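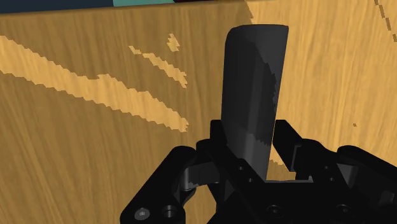

Wood tabletop, dark gray object held upright

Drakley Fund Office: Trading Desk Checklist
Inspected 2025-11-01 by Ismael Bezerra

1. Order limits set for every trader
Pass. Two traders had the same limit as the whole fund. Lowered while I stood there.

2. Second sign-off on wires over the threshold
Fail. The second signer was on vacation and had left his password with the first signer. Thoughtful of him. Password changed, backup signer named.

3. Broker positions match our books
Pass with comment. Druvgate shows 1,276 shares of Zatetti and so do we. The Fröhlich bonds are off by 289 and have been since February. The explanation on file reads "timing." Please find a longer one.

4. Margin calls go to a staffed inbox
Fail. They go to an inbox belonging to someone who left to run his own fund. Forwarding set up, and a polite note sent.

5. Personal trades declared
Pass. Everyone has declared. One declaration is a smiley face and needs redoing.
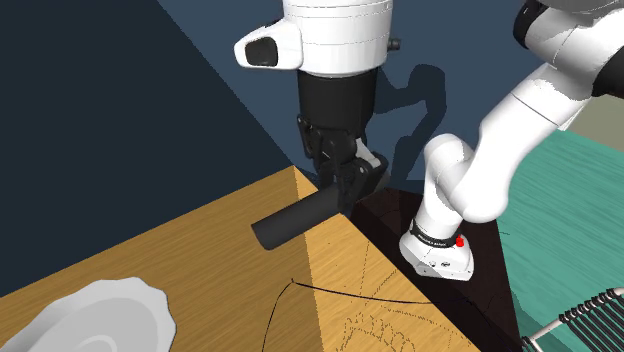
Gripper over a dark cylinder, far corner of the table

6. Prices checked against an outside source
Pass for listed stocks. For the private holdings, the outside source is the portfolio manager's brother-in-law. Marked open.

7. Stop-loss alerts tested
Not tested. I was told the market does this for us. Test to be run before the next visit.

8. Client letters reviewed before mailing
Pass. "Temporary setback" appears about eight times in the last one. It's allowed, but clients can count.

9. Records kept off site
Pass. Box list is current. Box labeled MISC should be opened by somebody senior.

10. Emergency contact sheet posted
Pass. Posted behind the door, which is kept open. Move to the wall by the phones.

Open items: 2, 3, 4, 6, 7. Item 5 closes when the form comes back with words on it. Send fixes to I. Bezerra in writing.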